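Pomico Automation Shop
Minutes of the Maintenance Meeting, Marker Cell (two-arm table)
Held Friday, 9:30 a.m., Zerkach building, upstairs meeting room
Present: maintenance lead, both cell operators, controls technician, purchasing, minute taker
Absent: safety coordinator (sent comments by email)

1. Minutes of the last meeting
Accepted with one correction. Under item 4, "left gripper" should read "right gripper." The work order had the correct side, so no work needs to be repeated.

2. Open actions
The spare finger pads from Drerner were delivered and are in the second drawer of the tool cabinet. The torque wrench is back from calibration. The label for the emergency stop on the aisle side is still not done and carries over.

3. Table surface
The operators asked to keep the brown paper on the table for now. It cuts down on glare from the white top, and a torn sheet takes a couple of minutes to change. The controls technician said that a new sheet with heavy creases can lift a tray enough to change the pick height, especially after the roll has been stored on end. Agreed that the roll will be stored flat and that the sheet will be changed every Friday at the end of the shift, or sooner if it tears. After each change the tray is to be put back against the printed template and the pick height checked before the first run. Tape goes under the edges only.

4. Cable routing
This took up most of the meeting. The gripper cables on both arms still run outside the links and have too much slack in them. Two stops were logged in February with a snagged cable given as the cause, both on the right arm during a wrist turn. 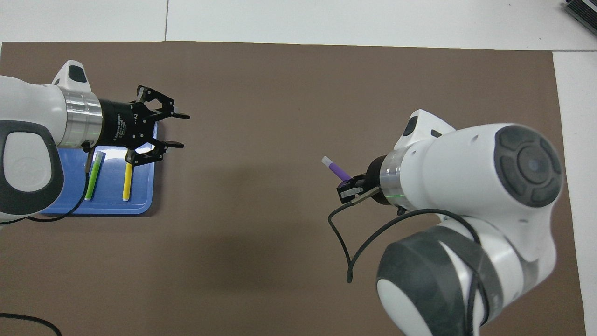 Marker cell with the right gripper holding the purple marker. Note the cable loop on the paper below the right arm.

The maintenance lead wants the slack taken up along the links with hook-and-loop straps, leaving enough free length at the wrist for the full turn. Zip ties were discussed and turned down, as they have to be cut off every time a gripper is removed. The left arm is to be done the same way. Its cable runs down beside the blue tray, and the operators would like it moved clear of the tray altogether.

Purchasing asked whether a molded cable guide would be better. Voyle has one in its catalog, but the lead time is 19 working days and the cell would be down half a shift for fitting. Decision: straps now, guide to be looked at again at the next meeting. The wrist turn will be run at reduced speed, without a part, after the straps are on. One operator is to watch the cable through the whole move, standing outside the marked area.

5. Grippers
Finger pads on the left gripper will be replaced next week. The pads on the right stay on until the next check. The operators reported that markers picked up near the cap sometimes shift in the jaws. The controls technician will move the grip point 15 mm toward the center of the barrel and save the old position under a separate name so that it can be restored.

It was also agreed to check the adapter screws on both flanges while the cables are being worked on. The torque value is on the card inside the cabinet door. Mark each screw with paint pen once it has been checked. The card is hard to read and will be reprinted.

6. Safety comments (by email)
The safety coordinator asks that power to both arms be locked out for the cable work, including when only one arm is being strapped. Agreed. The lockout sheet will be kept with the work order.

7. Spares and budget
Straps come in packs of 44. One pack covers both arms with plenty left over, and purchasing will order it today. A spare gripper cable was requested. Purchasing will get a price from Drerner before anything is approved.

8. Actions
Straps, order: purchasing
Straps, fit to both arms under lockout: maintenance lead
Reduced-speed wrist test: operators
Grip point change: controls technician
Left finger pads: maintenance lead
Adapter screws, check and mark: maintenance lead
Reprint torque card: minute taker
Emergency stop label: minute taker (carried over)

9. Any other business
The label printer upstairs is out of tape. Use the one in receiving.

Meeting closed 10:20 a.m. Next meeting same time and room, after the strap work is finished.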